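Zimby Meditation Timer: Setup and Use
Section 3. Your first sits
Revised April 2020

This section covers placing the timer, setting a session, choosing bells, and using the timer with a group. Charge the unit fully before you start (see Section 2). If you bought the timer through the Statholm retreat house, your unit comes with the house bell schedule already loaded, and you can skip to 3.4.

3.1 Placing the timer

1. Choose a level surface within arm's reach of your cushion, bench or chair.
2. Set the timer down with the speaker facing you. The speaker is the side with the raised dot.
3. Turn the display away if you find yourself checking the time. The bells sound the same from either side.
4. Sit in your usual position and press the top once. You should hear a single test bell.

Note: A timer placed directly on a wooden surface sounds louder and a little longer than one placed on cloth. Try both before changing the volume setting.

Caution: Keep the timer away from candles, incense burners and oil lamps. The case will soften if it gets hot, and ash in the speaker can't be cleaned out.
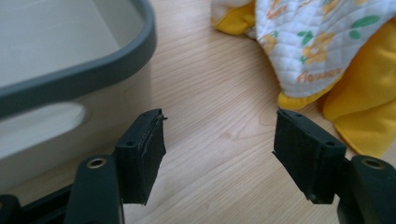
3.2 Setting a session

1. Press and hold the top until the display lights.
2. Turn the ring to the right to add minutes, or to the left to take them away. New units are set to 18 minutes.
3. Press once to accept the length.
4. Turn the ring to choose a settling period. This is the silent time between pressing start and the opening bell. You can choose none, one minute or two minutes.
5. Press once to accept, then press twice to start.

The display dims during the settling period and goes dark at the opening bell. It stays dark until the closing bell has finished.

To stop a session early, press and hold the top. The timer gives one soft bell and returns to the clock. A session stopped early is still saved in the log, marked with an open circle.

Note: If you are new to sitting, keep the first week short. Gualtiero Bellini, who wrote the practice notes at the back of this manual, suggests staying at one length for several days before adding time. The timer doesn't lengthen sessions on its own.

3.3 Choosing bells

The timer comes with bells recorded from bowls and hand bells. Each bell can be used for opening, closing or intervals.

1. From the clock, press twice to open the bell menu.
2. Turn the ring to hear each bell in turn. Let a bell fade fully before turning again, or the next one will be cut short.
3. Press once to choose the opening bell.
4. Repeat for the closing bell.
5. Turn to Intervals. Choose Off, Halfway or Every Few Minutes.
6. Press and hold to save and leave the menu.

The deep bowl marked Furkano has a long fade. If you use it as an interval bell, leave at least 3 minutes between strikes.

Note: Bells are stored on the unit. You don't need a phone or a network connection to change them.
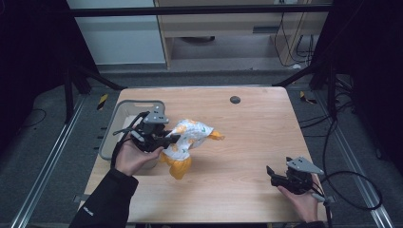

Tabletop with shallow gray basket at left.

3.4 Using the timer with a group

One timer is enough for a small room. For a larger room, you can link 2 timers so that they ring together.

1. Place both timers side by side and turn them on.
2. On the timer that will lead, open the menu and turn to Group.
3. Press and hold the top of the second timer until its display shows a ring.
4. Press once on the lead timer. Both units should sound the same bell.
5. Move the second timer to its place in the room.
6. Start the session from the lead timer only.

If the bells drift apart, bring the units back together and repeat from step 2. Thick walls and metal shelving shorten the linking distance.

For walking meditation between sits, turn to Walk in the Group menu and set a length. The timer rings twice to begin walking and once to return to the seats. Fiorella Gentile's order for a morning of sitting and walking is printed on the folded card in the lid of the box.

Caution: Don't update the software while timers are linked. Unlink them first, then update each one separately.
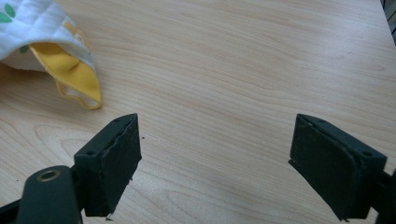 3.5 The session log

The log keeps up to 3,000 sessions. When it is full, the oldest entry is dropped each time a new one is added.

1. From the clock, turn the ring to the left.
2. Keep turning to move back through earlier sessions.
3. Press once on an entry to see its length and start time.
4. Press and hold to return to the clock.

You can turn the log off under Settings, Log. Sessions already saved stay on the unit until you erase them. Some teachers ask students on retreat to leave the log off, so check with yours.

3.6 If something isn't right

No bell at the start: Check that the settling period has passed. Then check that the opening bell isn't set to Silent.

Bell sounds harsh or buzzes: Lower the volume one step, or place a folded cloth under the timer.

Display stays lit during a session: Night Light is on. Turn it off under Settings, Display.

Timer rings at the wrong length: The length was changed but not accepted. Repeat 3.2, steps 2 and 3.

Ring turns but nothing changes: The lock is on. Press the top three times quickly to release it.

For repairs, pack the timer in its original box and follow the return steps in Section 6. Units sold with the Jacobs travel case should be sent without the case.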